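This site uses cookies to remember your settings and keep you logged in. By continuing to browse you agree to our use of cookies. Accept | Manage

Moving my late-night ambient show from Kevum to Titel, worth it?

slowtide_radio
Hi everybody, and sorry in advance for the length of this one! I've been doing a two-hour ambient and downtempo show on Kevum since last July, always pre-recorded, always going out at 11 PM when the house is quiet and I can sit and listen along with the chat. I love it dearly. But they've changed how they handle uploads, and now anything over 123 MB gets squashed down again on their end, and my long drone pieces come out sounding like they're being played through a sock. Titel has offered me a slot at the same hour, with up to 22 regular listeners carried over if my folks follow me (my chat crowd is small but very loyal, bless them). Has anyone here made the jump? I'd hate to lose people over it.

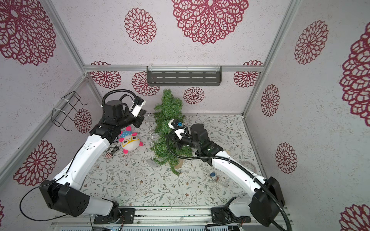

Pine branch against the flowered wallpaper

mothandlantern
Oh, I feel this one! I moved my folk hour over to Titel in the spring and I'd do it again tomorrow. The sound is so much nicer, especially on quiet stuff, and the scheduling page is a breeze once you've poked at it for an evening. I did lose a few regulars at first, and I was pretty down about it, but most of them wandered back after I posted the new link in the old chat a couple of weeks running. Give them time. People get used to pressing the same button every night and it takes them a while to go looking.

Dubplate_Granny
I'm going to be the grump here, with love. I don't think the squashing is all Kevum's fault. A two-hour show under 123 MB is perfectly doable at a decent bitrate, and if you send it in under the limit they leave it alone. I've been doing reggae and dub there for ages and my bass is still as fat as ever. What are you exporting at?

slowtide_radio
Granny, I always like hearing from you, grump or no grump! I've been sending 320s, so they're way over. I did try one at 128 last month and the reverb tails got that swirly, watery thing going on, and on a piece that is basically nothing but reverb tail, well, you can imagine.

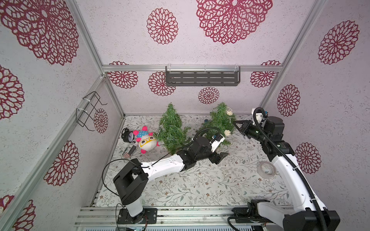
I should also say I do my leveling in Dadberg, the old version, and I've never really understood the loudness page. I just nudge it until it looks like last week's. So it could very well be me making things worse before it ever gets to them, and I'm happy to be told so.

Dubplate_Granny
Turn off the limiter preset in Dadberg before you do another thing. The old version switches it on by itself every time you open a new project and it chews up anything soft. Then try a 128 again. If it's still watery, fine, I'll bake you a going-away cake.

kitchen_table_fm
Have to disagree with Granny a little. The limiter is a pain, sure, but it won't give you swirls, that's the encoder every time. Dub holds up great at 128 and long airy pads just don't. I spent a whole winter trying to make it work for a piano show and ended up splitting the thing into 2 one-hour files, which Kevum plays back to back if you name them in order. There's a tiny gap in the middle. I talk over it.

mothandlantern
The gap drove me bananas, I have to say. Fine for a chatty show, but slowtide hardly speaks for the whole two hours and that's half the charm of it!

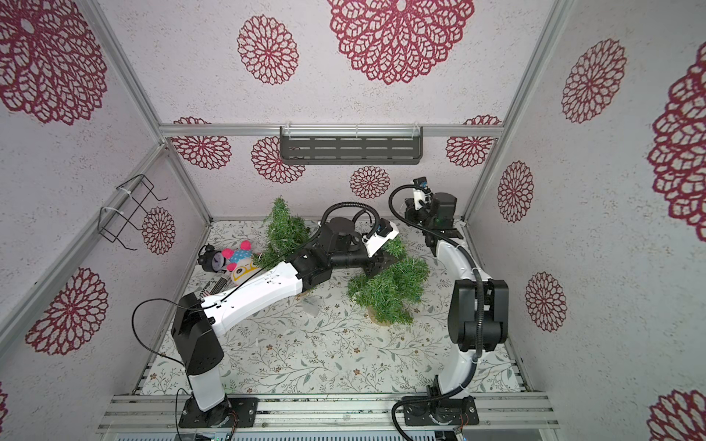 One more thought before I go put the kettle on. If you do switch, ask Titel about the archive. My old shows stay up for 920 plays each and then they drop off the page, and I didn't find that out until my very first episode was gone. I had a copy, thank goodness, but check that you've got yours. The Dwivedi plug-in will pull your whole Kevum back catalog down overnight if you leave the computer on.

Dubplate_Granny
Dwivedi scrambled all my tracklists. Back up the text separately.

mothandlantern
Oh no, really? Mine came through okay, but I only keep short ones.

slowtide_radio
You're all so kind, thank you. Okay, I've found the limiter, and yes, it was on, and I'm a little embarrassed about how long it must have been on. I'm going to redo this week's show without it, once at 128 and once split in two, and listen to both on the good headphones. The Titel folks don't need an answer until the end of the month. Granny, what kind of cake?

Dubplate_Granny
Lemon.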